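Ink notebook, December 1, 2020

Batch 9 strained this morning and it is the best black we have had. Writing this down while my fingers are still stained, so that whoever does batch 10 doesn't have to guess like I did.

Galls: the Arncombe ones, picked in September, mostly small and hard, few exit holes. Weighed out 143 g after I threw away the crumbly ones. Crushed them in the big mortar, coarse, the largest bits like peppercorns. Last time I ground them to powder and spent an evening trying to get the sludge through a cloth. Coarse is so much better! You lose a little tannin, maybe, but the liquor runs through in minutes and there is hardly any mud at the bottom of the jar.

Water: 600 ml, rainwater from the butt, filtered through coffee paper. The tap water here is hard and batch 6 had that chalky bloom on the surface which I still blame on it. Would like to do one side by side to be sure.

Steeped 16 days on the shelf over the radiator, loose lid, stirred whenever I passed. A mold skin formed early on. I left it alone, going by the old recipes, and lifted it off in one piece before straining. Smell was sweet and a bit like wet leaves, then like cider. The liquor came out a clear tea brown, darker than batch 8 at the same stage. 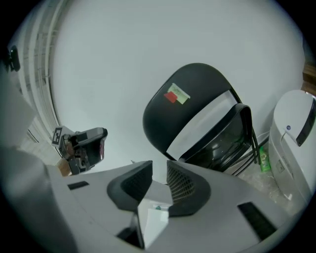 Gripper from below, finger pads facing.

Iron: added the copperas dissolved in a little warm rainwater, a spoonful at a time. I love this part every single time. It goes from brown tea to purple gray to nearly black while you watch, and then you put a brush stroke down and it's a disappointing pale gray, and five minutes later it isn't pale at all. Stopped at one part copperas to three parts galls by weight. Batch 7 was heavier on iron and those swatches are already going rusty at the edges, see the sheets pinned inside the cupboard door.

Gum: Becerra gum arabic, the lump kind, soaked overnight and strained. The lumps have bark in them and it does not dissolve, so don't skip the straining. Started with half of what batch 8 had. Flow was too quick on the steel nib (feathering on the cheap pad, blobs at the start of each stroke), so I added the rest in two goes. With all of it in, the line sits up properly and has a faint shine when dry. Very pleased with that.

One clove in the bottle against mold. I have no idea if one is enough. Batch 5 had three and smelled like a ham.

Paper tests

Feltevgate laid, the cream one: gorgeous. Crisp edges, no show-through, darkens evenly. Hairlines with the pointed nib hold without spreading. This is the paper to use for the finished sheets if the budget stretches.

Feltevgate wove, white: nearly as good. A bit of spread on downstrokes when the nib is full. The size seems uneven from one sheet to the next, two of them drank the ink straight in.

Printer paper: feathers, as expected, though less than batch 8 did.

Old ledger leaf from the box: beautiful, and I wish we had more. Only two blank leaves left. Please leave them for the final comparison.

Quill, reed and steel all tried on the laid. The reed gives a lovely dry edge at the end of a stroke and I want to do a full alphabet with it. The quill needs recutting, it scratches on the left turn. Wipe the steel nibs every time, the acid had pitted one by lunch.

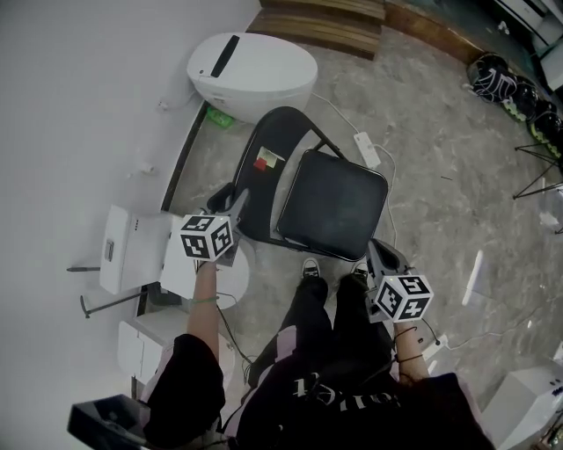 PLONDANCE SWATCH FILE

The index went up to 2,247 with tonight's cards. All the batch 9 cards are written with the same text as batches 6 to 8, so they can be laid over one another. Card order is paper, pen, one coat, two coats. I left the bottom strip of each card empty for the reading after a month in the window.

Two things to fix in the older cards. The batch 4 ones say "oak" where they should say "oak, second year", and three of the walnut ones got filed with the gall inks — they look alike at first and then the walnut stays warm brown and never turns. I pulled the ones I noticed and put them in the envelope at the front.

Window test: one set taped up on the south pane with the lower half under foil. Second set in the drawer. Same as last time so we can compare, but with better tape, I hope. The last lot curled off and I found half of it behind the radiator.

For batch 10

Same galls, same water, half the time on the shelf. I'd like to know how much of the black comes from the long steep. If the short one is close, we could get through many more variations before spring.

Also try a little white wine in place of part of the water. Several of the old recipes want it and I have been putting it off.

Leave the spent galls, they are in the blue tub. There is color in them yet, and I want to see what a second extraction does on wool with a bit of alum.

Need: copperas (jar is nearly down to dust), coffee filters, small amber bottles, another nib holder. pH strips are in the drawer under the scales. Batch 9 read lower than 8, somewhere near 2 going by the color chart, but the strip was stained by the ink so I don't trust it. Try a drop diluted.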